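O vão da escada não é depósito

Tainá Furtado, Portela

Existe uma medida que raramente aparece nas plantas de escritórios instalados em casas adaptadas: a área útil sob a escada. Aparece a projeção dos degraus, em tracejado, e só. No uso diário, porém, é essa a primeira superfície a ser ocupada. Defendo que ela seja tratada como circulação, com a mesma rigidez que se aplica a um corredor, e que tudo o que for pousado ali tenha prazo.

O argumento habitual contra é o do aproveitamento. Neusa Tavares, que projetou os interiores da Lilari, sustenta que um vão sem uso é metro quadrado desperdiçado e que basta uma prateleira. Discordo quanto ao "basta". Uma prateleira sem função atribuída recebe o que as pessoas têm na mão quando precisam das duas mãos livres: a garrafa de água, os óculos, uma sacola. São objetos de permanência curta, que deveriam ficar ao alcance de quem trabalha e acabam encostados à parede.

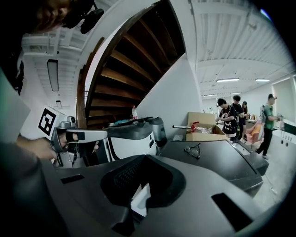 Garrafa de água junto à base da escada de madeira; à direita, caixa de papelão aberta.

O caso da caixa é distinto. Uma caixa de papelão aberta sobre uma superfície de trabalho funciona como recipiente provisório, e o provisório não tem responsável. Enquanto está fechada, a caixa é volume: empilha-se, etiqueta-se, desloca-se. Aberta, perde a rigidez das abas, ocupa mais área do que a própria base e passa a aceitar embalagens plásticas vazias. A minha regra é simples: caixa aberta é esvaziada no mesmo turno ou volta a ser fechada com fita.

Em maio medi o mobiliário de apoio do nosso andar. As prateleiras da linha Stekitz têm 600 mm de largura útil, o que comporta garrafas em pé e caixas pequenas, desde que em fila única. Com duas filas, a de trás deixa de ser consultada. Contei 21 itens numa única prateleira, quase todos de uso pessoal.
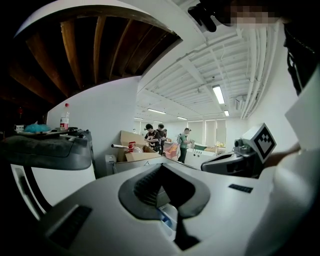 A solução que proponho dispensa marcenaria. Primeiro, separar fisicamente o pessoal do coletivo: um apoio estreito para garrafas e óculos, próximo das mesas, e outro, afastado, para material. Segundo, deixar livre a faixa de piso na chegada da escada, inclusive do lado em que o corrimão induz a passagem. Terceiro, não comprar mais prateleiras antes de esvaziar as existentes. A Drarnthorpe enviou-nos orçamento para um armário curvo sob medida; recusei. Armário curvo perde profundidade nos cantos e não aceita caixa retangular.

Neusa responde que regras de arrumação duram pouco e que o móvel permanece. É uma objeção séria. Mas o móvel permanece também quando está errado, e a correção custa mais do que um rolo de fita e uma etiqueta com data. Mantenho a recusa até a próxima medição.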